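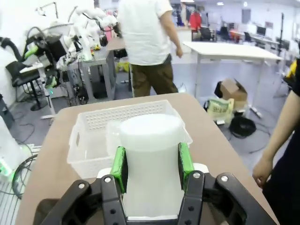

Sorting a bathroom or utility cabinet goes faster if you empty it one shelf at a time and finish that shelf before touching the next. Put everything from the shelf on a table and wipe the shelf down with warm water and a drop of dish soap. Small capped containers are the things that get lost at the back, so give them a basket of their own. A clear plastic basket like the one on the tabletop, with rows of small holes along the upper rim and a handle slot in the short side, lets you pull the whole group out in one go. Set the slot facing the cabinet door.

What you need

Clear baskets, one or two per shelf
A tape measure
Masking tape and a marker
A trash bag and a box for things that belong in another room

Step 1. Measure the shelf
Measure the depth and width inside the door frame, then the height to the shelf above. Leave 2 inches above the tallest item so you can lift it out without tipping it. Hinges take up room on one side, so measure between them. The Rirnero cabinets in the older Jenolstead apartments are only 12 inches deep, and most kitchen baskets will stop the door from closing.

Step 2. Check dates and labels
Read every label. Anything past its date goes in a separate pile. Do not pour old medicine down the sink. Many pharmacies take it back, and the one on Rocha Street in Janevton has a drop box inside the front door. If a container has no label and you don't know what is in it, don't keep it.

Step 3. Group by use
Keep first aid together, dental things together, and hair and skin products together. Cleaning products go on a different shelf or in a locked cabinet if there are children in the home.

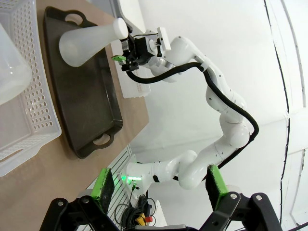
Should the baskets have lids?
Leave the lids off for anything you reach for every day. Use them for spare stock on the top shelf, where dust collects.

Step 4. Label the shelf
Put the tape on the front edge of the shelf and write the group name on it. Baskets get moved around, and a label on the shelf shows where each one goes back. Masking tape peels off cleanly for a few months. Replace it when the corners start to lift.

Step 5. Put things back
Tall items go at the back of the basket, short ones at the front. Stop when the basket is full. Extras go in the spare stock basket on the top shelf.

Go through the dates again in September.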